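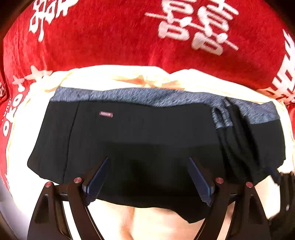

**Figure 3.** Black garment with a gray waistband, spread on a pale cloth over a red plush blanket printed with a double-happiness character and other white designs.

### 4.2 The bed as a folding surface

Participants in the Treleddale study were asked to fold their clean laundry wherever they would normally do so. Most chose the bed. Tables were available in nearly all of the homes, but they were often in use for meals, homework, or mail, and several participants regarded the height of a table as less comfortable for long sessions. The bed offered a wide area at which a person could sit, kneel, or stand, and it allowed finished stacks to remain in view until they were put away.

The choice of the bed brought the bed covering into the work. A covering with a deep or uneven pile holds a garment in place, which helps when the first fold is made, but it also resists sliding. Participants who folded directly on plush blankets tended to lift a garment fully before turning it, while those who folded on flat sheets more often dragged it toward the body. Jagadeesh Warrier has described a similar division in his earlier notes on linen handling, where the two habits are called "lifting" and "drawing." We keep these terms in the present section.

Figure 3 shows an arrangement in which a second layer has been placed between the blanket and the garment. Layering of this kind was recorded in 13 homes. In interviews, participants gave three different accounts of it. Some wished to protect the blanket, particularly where it had been a wedding gift. Others wished to protect the clothing from loose fibers, which are easily seen on black fabric. A smaller group said that they had always done it and had no particular view on the matter. One participant, who learned the practice from her grandmother, used the same pillowcase for the purpose each week and did not use it for anything else.

Contrast between the garment and the surface also deserves attention. On a patterned covering, the outline of a dark garment can be difficult to judge at a glance where it crosses from one printed motif to the next. A pale, unprinted layer makes the outline plain, and the waistband can be located before the hands reach it. Participants did not usually mention this advantage without being asked. When the question was put to them directly, most agreed that they found dark items easier to straighten on a light cloth.

### 4.3 Blankets with printed characters

Red blankets with the double-happiness character were common among the households that took part in the August visits. The character is closely associated with marriage, and the blankets are often given to a couple by parents or older relatives. Several families kept such a blanket for guests or for the New Year. Others used theirs daily and treated it as ordinary bedding. The Lâm household belonged to the second group and had washed its blanket so many times that the owners could no longer say what shade it had been when new.

Printed motifs served some participants as informal guides. A person folding trousers on a covering with large characters may set the waistband against one stroke and the hems against another, and so arrive at stacks of even width without measuring. We observed this use in 10 homes. It depends on the blanket being laid flat. Once the pile is creased or the covering has shifted, the characters appear slanted or compressed, and the guide is lost. The smaller cloth used in layered arrangements covers part of the print and removes the guide in the same way, although its own edges may then be used in its place.

### 4.4 Garments with a separate waistband

Garments with a waistband in a second color were treated as a distinct group in our coding. Across the full set of 125 folding sessions, participants tended to begin with the waistband, smoothing it outward with both hands before attending to the rest of the garment. Estela Echeverría, who coded the sessions independently, proposed that the band be recorded as the "first edge" whenever it was handled before any other part. Agreement between the two coders on this item reached 90 percent, and the remaining cases were settled by discussion.

The spread garment was a stage that participants passed through quickly in some homes and slowly in others. Those who worked slowly often used it to check for stains, loose threads, and items left in pockets. Those who worked quickly had generally made these checks at the clothesline or dryer. We did not find that either habit produced neater stacks, but the slower group more often set garments aside for mending.

Two limits should be noted. The sessions were held in the daytime, when beds were free, and people who fold late in the evening may choose other places. Knitwear and baby clothes were also left out of the coding and are treated separately in Section 5, together with the drawer measurements from the Prurniletti homes.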